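Categories: Project Updates | Robotics | Grant Reports

We use cookies to keep this site running and to see which pages get read. Accept | Manage settings

Progress report to the Zacharias fund: gripper comparison for door opening
May 28, 2020
Prepared by Crescencio Salinas, Sinent

We are a little past the halfway point, and I'm glad to say the comparison is running and giving us numbers we can argue over. Quick reminder of what you are paying for: we want to know which gripper a two-armed home robot should carry if it has to open ordinary inside doors, and how much of the answer depends on the gripper and how much on the controller driving the arm. All the work so far is in simulation. The hardware part starts in August.

What we have finished

The simulator is set up with the robot model, both candidate grippers and a set of rooms with different doors, walls and floors. The Dutell gripper is the slim one, with a long narrow reach. The Vesitz gripper is wider and has padded fingers. Either one can be swapped onto the right wrist in the settings file, so the same test can be run twice with only the hand changed. It sounds like a small thing, but it took us most of the first month, and I'm really happy with how clean it came out.

We have now run 600 door attempts, split evenly between the two grippers. Each attempt starts with the robot facing a closed door and ends when the door is open far enough to pass through, or when 30 seconds are up. Start positions vary, and so do the rooms. Some have plain walls and even light, and others are busier, with brick, furniture and pictures that give the vision software more to get confused by. 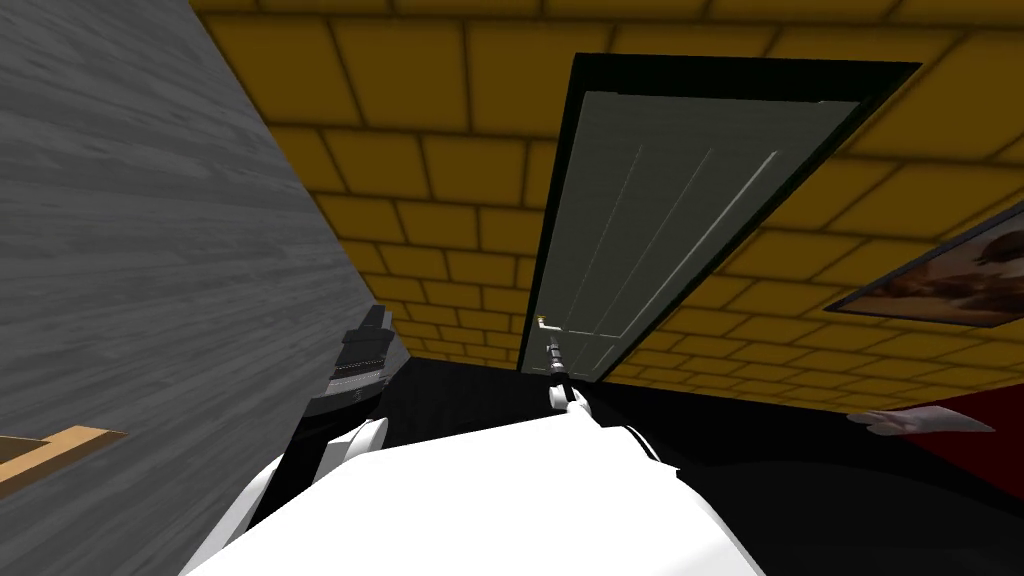 Robot's-eye view in the brick room, slim gripper close to the brass lever handle.

What we are seeing

The slim gripper is better at getting to the handle. It fits into tight spots near the frame, and it hides less of the handle from the head camera on the way in, so the last bit of the approach is steadier. Small levers are where it shines. We expected some advantage, but the size of it surprised all of us!

The wide gripper is better once it has hold. It slips less when the lever is pushed down, and it keeps its grip while the robot backs up and pulls. With round knobs it wins easily, and I don't think any amount of tuning on the slim one will close that gap.

The controller matters more than we wrote in the proposal. We began with plain position control and lost a lot of attempts at the moment of contact, when the arm kept pushing toward a point slightly inside the door. Switching to a softer controller that gives way under load helped both grippers. It helped the slim one most, and several doors we had marked as out of its reach are now back on the list. We re-ran the early attempts so the two sets can be compared fairly – that is the main reason we are about 2 weeks behind the plan.

Problems

Camera tilt is the big one. When the robot leans back to get its arm under a handle, the view tips up and to the side, and the handle finder was trained mostly on level views. It still finds the door, but its guess at the handle's angle gets poor. We are adding tilted views to the training set now, 400 of them to start, and will test again before touching anything else.

The second problem is contact itself. Simulated friction on a smooth metal handle is a guess until we measure a real one. I would treat the slip results as a ranking of the two grippers and leave the exact rates alone for the time being.

Next period

We will finish the tilted-view training, repeat the lever tests with both grippers, and add doors that open toward the robot from the left side. Up to now the right arm has done all the work. I would love to try the left arm bracing the door while the right lets go of the handle, and if time allows we will run a small batch that way.

For the hardware part we need one of each gripper on the bench by August. The Dutell order is in. The Vesitz order is waiting on a quote for the wrist adapter, and I will write separately if the price moves.

Spending is within the approved budget and we are not asking for any change. The full results table and the settings files are in the shared project folder, and I'm happy to set up a call and run a few attempts live for anyone at the fund who would like to watch.

Crescencio Salinas
Sinent

Get project updates by email. One message a month, unsubscribe at any time.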